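Bench notes, 4/14/22
Brinura descaler, second go 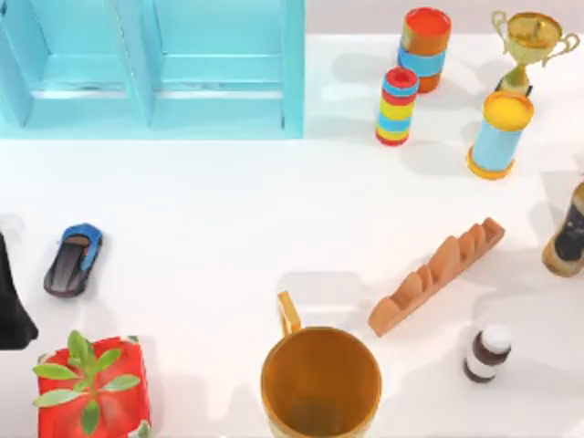

Where we left off

Hedvig Forsberg still thinks the Brinura powder does what the packet says. I still think it's citric acid with a nice label. The January test was no use to either of us: I used kettles from two different houses, and she wrote the times on the back of a delivery note that went out with the recycling.

Set-up

Four enamel plates, all limed up from the same tap in the Mikell kitchen. Each one weighed before going in. Two got Brinura at the strength on the packet, one got plain citric acid at the same weight per litre, one got tap water and nothing else. Same tray, same lukewarm start. I didn't heat any of them. The packet says "works best warm", so no doubt I'll hear about that.

Heaviest plate 372 g. The scale drifts if you lean on the bench, so I stopped leaning on it and did that one again. Same figure.

What happened

Fizzing on all three acid plates straight away. Hedvig says the Brinura ones fizzed harder. I couldn't see it, and fizz isn't a measurement anyway.

After 9 minutes the edges were clean on both Brinura plates and on the citric plate. Middle still chalky on one Brinura plate, and that was also the plate with the thickest crust to begin with, so make of it what you like. Water plate: wet.

Rinsed, dried on the rack, weighed again. The citric plate lost slightly more than either Brinura plate. The gap is smaller than what I'd blame on the scale, so I'm calling it level. Hedvig wants it written down that one of the Brinura plates came up shinier. Written down.

Things I don't trust

Gachanja's sheet claims the powder "lifts up to 842 deposits". Deposits of what? Per plate, per packet? I rang and was told it came from their own testing and that someone would send me the method. It hasn't come.

The blue tint in the powder makes the rinse water look as if something is going on. The citric rinse went faintly cloudy and that was all.

Also, one packet had been open since the last test and was clumping. I used it on plate 2. Should have opened a fresh one.

Next

Garnomik have a better scale, ask if we can have it for a morning. Same plates, limed up again, warm this time so that argument goes away. Label the beakers underneath, the tape came off two of them in the rinse. Hedvig to score the shine without knowing which plate is which. She has agreed to this, with a face.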